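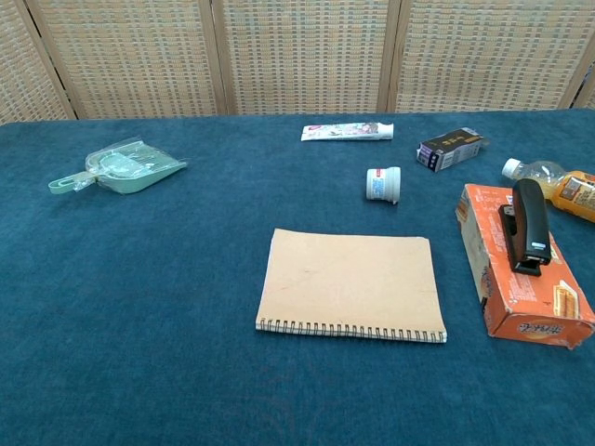 Figura 1. Mesa de treino com os objetos da sessão pousados sobre o pano.

Clube de Robótica > Manuais > Braço Bokard > Secção 5: Preparar a mesa e gravar a primeira sessão

Por Equipa de Manuais do Clube de Robótica Figueiredo
30 de maio
Última atualização: julho, revisão 2

5. Preparar a mesa e gravar a primeira sessão

Chegaram à parte boa! Se seguiram as secções anteriores, o braço Bokard já está calibrado, o computador reconhece a base e a pinça abre e fecha ao comando. Falta dar-lhe qualquer coisa para fazer, e é aí que a mesa entra. Esta secção leva-vos desde o pano esticado até à primeira sessão guardada, e serve tanto para as aulas de quinto período como para os treinos da Taça Tarthorpe.

Trabalhem em pares: uma pessoa mexe nos objetos, a outra trata do computador e da folha de registo. Troquem a meio, que os dois papéis têm a sua graça.

5.1 Pano e fundo

1. Limpem o tampo e estendam o pano azul-petróleo até ficar sem pregas. O pelo do pano muda um pouco de tom conforme o lado para onde é penteado; passem a mão sempre na mesma direção, da frente para trás.

2. Coloquem o biombo de painéis entrançados atrás da mesa. Na Figura 1 vê-se como a borda de trás do pano encontra o biombo numa linha direita. Se a vossa linha estiver torta, corrijam agora, porque o programa Derlow usa essa linha para alinhar as gravações entre si.

3. Acendam só as luzes do teto. Queremos sombras fracas por baixo dos objetos.

Nota: o pano vai à máquina no fim de cada período, a frio e sem amaciador. O amaciador deita o pelo abaixo e depois passamos semanas a ver manchas brilhantes nas gravações (já nos aconteceu, e foi uma tristeza).

5.2 Escolher os objetos

A regra do clube é simples: coisas do dia a dia, de formas e superfícies diferentes, trazidas de casa ou da gaveta da sala. Quanto mais variada a mesa, mais interessante fica o treino!

4. Escolham pelo menos um objeto de cada grupo:

Planos: um caderno de argolas, como o de capa kraft da figura, é um ótimo começo. A pinça tem de o apanhar pela borda, e as argolas dão um desafio extra a quem tentar por esse lado.

Cilíndricos: frascos e garrafas deitados. O frasquinho branco de tampa canelada e a garrafa de bebida estão neste grupo.

Moles ou deformáveis: bisnagas, como a de pasta de dentes. Comecem com a força da pinça no nível 2 e subam devagar.

Brilhantes ou transparentes: a pá verde-menta ainda embrulhada em plástico é a favorita dos mais experientes. Os reflexos no invólucro baralham a deteção de contornos, e é uma alegria ver o modelo acertar nela pela primeira vez.

Empilhados: um objeto em cima de outro, como o agrafador preto pousado na caixa laranja de snacks. O braço tem de perceber que são duas coisas.

5. Escrevam na folha de registo o nome de cada objeto, sempre com as mesmas palavras. "Frasco" numa sessão e "boião" na seguinte dá origem a duas categorias no Derlow, e juntá-las depois é trabalho manual.

Cuidado: verifiquem se as tampas estão bem apertadas antes de deitar qualquer garrafa ou frasco na mesa. Nada de vidro, nada de lâminas, nada de embalagens de medicamentos com comprimidos lá dentro. Os agrafadores usam-se sem agrafos.

5.3 Distribuir os objetos

6. Pousem primeiro os objetos maiores e depois os pequenos nos intervalos. Deixem bastante pano à vista entre eles; a pinça aberta precisa de espaço dos dois lados.

7. Variem as orientações. Uma caixa pode ficar direita para a borda da mesa e outra na diagonal. Evitem filas certinhas, que o modelo aprende a fila em vez do objeto.

8. Um objeto pode ficar encostado ao limite da zona gravada, com uma parte de fora, como a garrafa do lado direito. Dois já complicam a leitura nesta fase.

9. Mantenham a faixa da frente livre. É por ali que o braço entra.

Nota: se usarem um empilhamento, experimentem primeiro abanar o pano de leve. Se o objeto de cima escorregar, mudem-no de posição.

5.4 Gravar

10. No Derlow, abram Sessão > Nova e escolham o perfil "Mesa azul".

11. Carreguem em Verificar cena. O programa contorna a amarelo tudo o que encontra. Comparem com a folha de registo e corrijam os nomes que faltarem.

12. Afastem as mãos e as mangas da mesa, avisem o colega em voz alta e carreguem em Gravar.

13. Guiem o braço com o comando até ao primeiro objeto, fechem a pinça, levantem, pousem noutro sítio livre e abram. Movimentos lentos e contínuos resultam muito melhor do que correções aos soluços.

14. Repitam até completarem 16 tentativas. As falhadas também contam! Marquem-nas com a tecla F e sigam em frente: são das gravações mais úteis que temos.

15. Carreguem em Guardar e esperem pela mensagem verde antes de desligar o braço.

Cuidado: se a pinça prender o pano, não puxem. Carreguem no botão vermelho da base, abram a pinça à mão pela alavanca lateral e voltem à posição de repouso.

5.5 Se alguma coisa correr mal

Erro 334 ao verificar a cena: a linha de trás do pano não foi encontrada. Repitam o passo 2.

O contorno junta dois objetos num só: acontece muito com os empilhados. Cliquem em Separar e desenhem a divisão com o rato.

O caderno escapa sempre: baixem um pouco a altura de aproximação e entrem pelo lado contrário às argolas.

A bisnaga sai amolgada: desçam um nível na força da pinça.

5.6 Arrumar

16. Devolvam os objetos à caixa da sala, enrolem o pano (sem dobrar) e fechem o biombo. A folha de registo vai para a capa do vosso grupo.

Com a sessão guardada, podem passar à Secção 6, onde vão treinar o primeiro modelo com as vossas gravações.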